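5.3 The cable fault

The failure that cost us most of September was mechanical, cheap and entirely our own doing. It deserves a section because it spent that time disguised as a learning problem.

The task was the small-cube pick described in Section 3: lower the open gripper over a paper plate, close on the cube, lift. In a block of 80 trials the policy missed 32. The misses had a family likeness. The fingers came down a little to one side, closed with great confidence on air, and rose to deliver nothing to the agreed location. As the arm reported reaching every commanded pose, we believed it and blamed the policy. We retrained it twice, with more demonstrations each time, and it learned to miss more smoothly.

Babatunde Akande eventually proposed replaying a recorded demonstration with no policy in the loop at all. The replay missed too. This was embarrassing, but it did narrow the field.

The culprit was the camera cable. It runs to a module carried on one finger of the gripper, and we had left it a generous loop so that it would not snag. It did not snag. It pushed. When the wrist turned towards the far side of the plate, the loop stiffened and leaned on the camera mount, and the printed finger gave way slightly under the load. The servos sit upstream of the bend and had nothing to report. Worse, the camera moved with the finger, so the policy's view of its own gripper stayed the same while the gripper itself was somewhere else. Figure 7 shows the arm over the plate with the cable in its original routing.

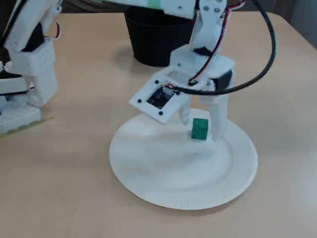
Figure 7. Gripper lowered over the plate, cube between the open fingers. The black camera cable loops out over the table.

Phong Tăng rerouted the cable along the forearm and fixed it at 2 points, leaving slack only at the wrist. The offset went away in replay, and the original policy, brought back from retirement without apology, stopped missing to the side. The remaining failures were slips during the lift, and we treat them separately in Section 5.4.

We now replay one stored demonstration at the start of every session -- a dull check that would have spared us both rounds of retraining. We have not measured the cable force directly, and stiffer fingers might well have hidden the fault for longer.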